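Sollberg Growers Agrees Two-Year Malting Barley Terms with Pagano

Members to receive fixed price option and weekly pricing window ahead of planting

Sollberg Growers Cooperative has agreed a two-year supply contract for malting barley with Pagano Malting, covering the next two harvests. The contract was approved by the cooperative's grain section on Wednesday evening and is open to all members with a delivery history at either of its elevators.
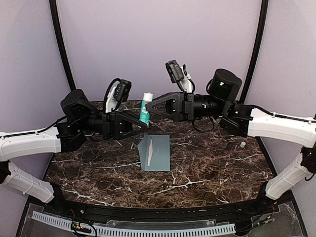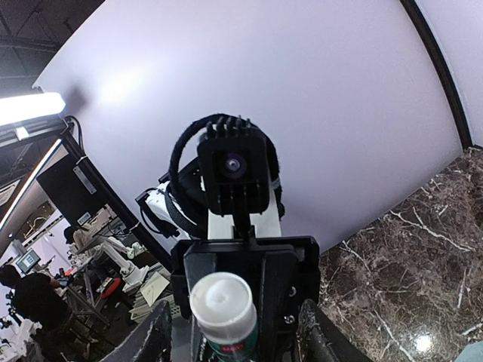
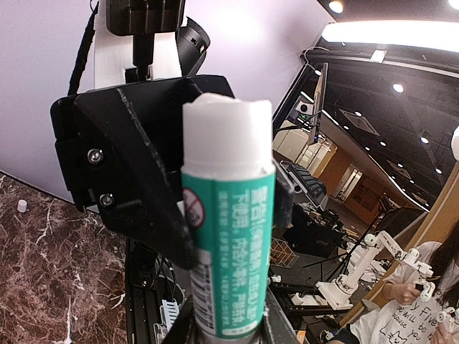

Can a grower who signs up for the first harvest leave before the second?

A grower may withdraw from the second year by giving written notice to the Sollberg office before the end of January. Bushels already priced for the second harvest must still be delivered or bought out at the market difference on the day of notice.

Under the terms, members may commit up to 800 tons each per harvest. Growers can fix a price on part of their committed barley during a weekly window that opens at 9 a.m. every Wednesday and closes at noon the following day. Any barley not priced by the end of harvest will be settled at the average of the weekly offers over the season.

A total of 514 farms grew malting barley for the cooperative last season. Sollberg expects most of them to take part and has asked Pagano to keep room in the contract for members who have been out of barley and want to plant it again.

"Growers told us they wanted to know their price before they bought seed," said Ronaldo Furtado, grain manager at Sollberg Growers Cooperative. "They can now lock in part of the crop early and wait on the rest. We would have liked a higher base price in the first year, and we said so during the talks. The base is still one our members can work with."

Two varieties are approved under the contract. Sirkulia is the main variety and may be planted on any contracted acre. Clerasik, a later-maturing type, is accepted only from fields served by the north elevator, where there is separate storage for it. The two must not be mixed in the bin or on the truck. Certified seed is required in the first year. Farm-saved Sirkulia will be accepted in the second year if a germination test is supplied with the first load.

Protein limits are the same as in the previous contract. Loads that miss the malting grade will be offered a feed price on arrival, and the grower may accept it or take the load home. Trucking home is at the grower's cost. Retests can be requested at the scale house on the day of delivery and will be run on the sample already drawn.

Payment will be made 26 days after delivery. Growers who choose to store on the farm and deliver after the new year will receive a monthly storage payment, with the rate listed in the contract schedule. On-farm bins must be inspected by a Sollberg field agent before any storage payment begins.

The cooperative and Pagano will meet again after the first harvest to review the grading results and the delivery schedule. Furtado said that he also plans to raise wait times at the south elevator, where trucks lined up past the county road on several days last season.

Contract forms are available at both elevators and at the main office. Completed forms must include field locations, acres by variety and the name of the person authorized to price grain for the farm. Members who rent ground should list the landowner only where a crop share is in place.

Members with questions about the contract should call the Sollberg grain desk during office hours or speak with their field agent.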